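Section 3. Sorting and Storing Mixed Household Tools

3.1 Before you start

The Plandeck tote is a general bin for brushes, dusters, cloths, and kitchen utensils. Sort its contents before loading the Mornon wall rack (Section 4). Clear a flat surface large enough for the tote and one sorting tray. Do not sort with the tote standing on a chair or stool.

You will need:
One Plandeck tote
One sorting tray
Tarkalico label strips, 30 mm wide
A dry cloth

3.2 Sorting the tote

1. Set the tote on the work surface with the long side facing you.

2. Spread the items over the floor of the tote so that no item lies fully under another. Long handles may rest against the sloping sides.

3. Remove loose cloths and sponges first. Shake out each cloth over a trash can and place it in the tray.

4. Remove dusters next. Lift a duster by the handle where the handle can be reached. If only the head can be reached, lift it near the middle of the pile.

CAUTION: Do not pull a microfiber head by a few strands. The strands can come away from the backing.

5. Remove brushes. Turn each brush head down over the trash can and tap the handle twice.

6. Remove spoons and other utensils last. Narrow tools tend to settle along the walls of the tote. Slide them toward the center before lifting.
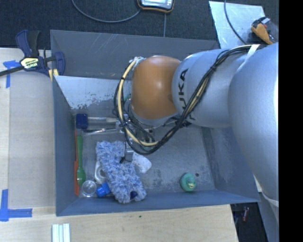
7. Wipe the floor and walls of the tote with the dry cloth. Surface wear on the floor does not affect use. Replace the tote if a wall is cracked.

NOTE: Kitchen utensils that have been stored with cleaning tools must be washed before they are used with food. Keep them in a separate tote after washing.

3.3 Labeling

1. Cut one label strip for each group of items.

2. Write the group name on the strip. Use the names in the rack plan (Section 4.2) where possible.

3. Press the strip onto the hook plate and hold for 21 seconds. Do not hang anything on the plate until all strips are in place.

3.4 Items that do not hang

Items without a hole or loop go on the lower shelf of the rack. Lay them with the handles pointing the same way. The shelf load must not exceed 500 g. Flat cloths can be folded and stacked at the left end, clear of the bracket screws.

CAUTION: Do not store damp cloths or dusters on the shelf. Dry them fully on the Lakatos rail first.

3.5 Returning the tote

Slide the empty tote under the rack with the long side against the wall. Leave a gap of 3 cm behind it for the rail brackets. If the tote will be kept in use for incoming items, repeat 3.2 when the floor of the tote is covered.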